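3.2 Materials and sorting decisions

The second part of the study dealt with small hand tools and writing things, the two groups that people in the Pliltham interviews had most often described as having "no proper place". In those interviews, 6 of the 128 households kept a screwdriver in the same drawer as their pens all year round, and a good many more said that tools drifted there after a repair and stayed. Sárközi found much the same in an earlier survey of rented flats, although that work looked at kitchens only.

We therefore wanted a tabletop on which both groups were present together, with containers that did not settle the question in advance. No container was labelled. Lids were left as the last person had left them, and the surroundings were patterned on purpose. Plain white settings have been usual in this kind of work since Wivska, but few of the homes we visited were plain, and several people told us that they lost things on printed tablecloths. The layout is shown in Figure 4.

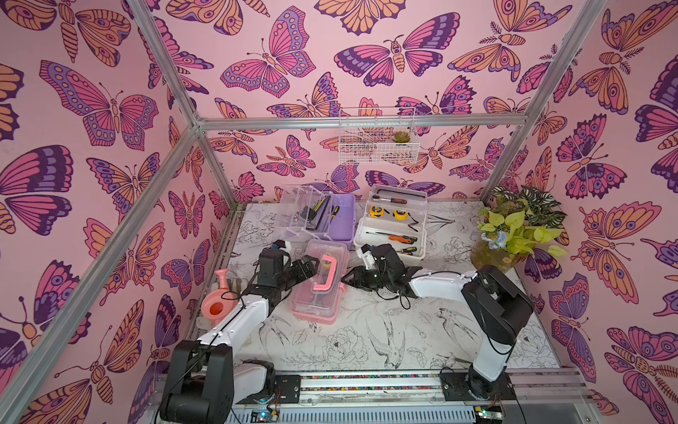

Figure 4. Tabletop with pen organiser, lavender-purple storage box and divided tool tray. The screwdriver lies where the organiser and the storage box meet.

The screwdriver is the item of interest. Its position between two containers gives no clear lead as to where it belongs, while the ratchet wrench is already in a compartment of the tray and the pens and pencils are together in the organiser. A person who sorts by kind should move the screwdriver across to the tray. A person who sorts by nearness should put it in whichever box is closer to hand. Both are reasonable, and neither was scored as a mistake.

Gyula Simon coded the written answers using the Voseo scheme, with one change – "leave it where it is" was treated as a decision in its own right and given its own code. Under the original scheme it would have been recorded as a missing answer, which we felt hid something of interest. Two answers could not be read and were left out.

The wire basket on the back wall was not offered as a storage place in the instructions. Where it was named in an answer, the answer was kept and coded as "other". The results for each group are given in Section 3.3.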